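LOCAL NEWS | Community

Erside hall sorts 900 donated items ahead of winter sale

ERSIDE – The long tables at the Metolus Street hall were covered from one end to the other this week as residents sorted clothing, bedding and household goods for the annual winter sale, which opens in January.

The sale takes in donations from Erside, Tultbridge and the farms along Yau Road. Organizers said 900 items had been logged by the time the drop-off door closed, up from 615 at the same point last year. Most of the increase is in coats and blankets. Children's shoes are down.

Jitendra Pal, who is running the sorting for the second year, said the rise began after the drop-off hours were extended into the evening.

"People were finding the door locked when they got off work," Pal said. "We kept it open until 7 p.m. and the bags started coming in."

Donations are checked on arrival, and anything torn, stained or missing parts is put aside for textile recycling. Clean items go to the tables to be folded and sized. They are then bagged again by type, with the necks twisted shut and lettering on the outside in black marker so that the bags can be stacked in the back room and found later.

The lettering has been a sore point. Last year the bags were marked with paper tags tied on with string, and a good number of the tags came off in the stack. On the first morning of the sale, helpers had to open bag after bag looking for men's sweaters, and several tables were not full until after lunch.

Cor Michiels, a retired warehouse supervisor from Tultbridge, suggested writing straight on the plastic and keeping the code short. Towels, tablecloths and other flat linens now go under a code beginning with T. Coats start with C and bedding starts with B. Further letters show the size or condition, and a list of the codes is taped inside the back room door.

"You want to read it from the aisle without moving anything," Michiels said. "On a dark bag you have to press hard and go over it twice."

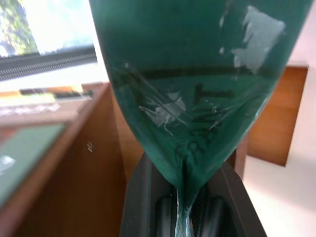 A green bag, marked with a black letter T and twisted closed at the neck, at the winter sale sorting.

The method is not perfect. Marker can be hard to make out where the plastic folds, and bags that have been used before may still carry old tape or writing from their last trip. Pal has asked helpers to cross out old marks before adding new ones. He would also like donors at home to leave their bags blank.

"Somebody writes 'kitchen' on it, then it's full of pillowcases," he said. "We're going to open it anyway."

Bags are filled to no more than two-thirds, which leaves enough plastic at the top for a proper twist. Michiels said overfilled bags were the main cause of splits last year, mostly when they were dragged off the top of the pile. Heavy things such as curtains and denim are now divided between smaller bags, and books and dishes go in boxes.

Sorting will continue in the evenings until the tables are clear. Around 3 hours is the usual shift, though people are welcome to come for less. Helpers should bring their own gloves if they want them. Parking is in the side lot only – the front spaces are being kept free for drop-offs.

The sale will run for 2 days. Doors open at 9 a.m. both days, and prices will be the same as last year for everything except winter coats, which go up by a dollar. On the second afternoon, shoppers can fill a grocery bag with anything left on the clothing tables for one price. Coats, boots and boxed kitchen items are not included in the bag offer.

Money from the sale goes toward the hall's heating bill and the repair of the rear steps, which have been roped off since the fall. A quote for the steps has been received and the work is expected to begin once the weather allows. Until then, everyone is asked to use the main entrance or the side ramp.

Unsold clothing will be offered to the Tultbridge clothing closet, which has said it can take coats and bedding but is short of room for anything else. What it cannot take will be baled for recycling.

The hall is not accepting mattresses, car seats, televisions or large furniture. Smaller pieces such as lamps and side tables can be brought in on the morning before the sale, between 8 a.m. and noon, and should be left at the side door.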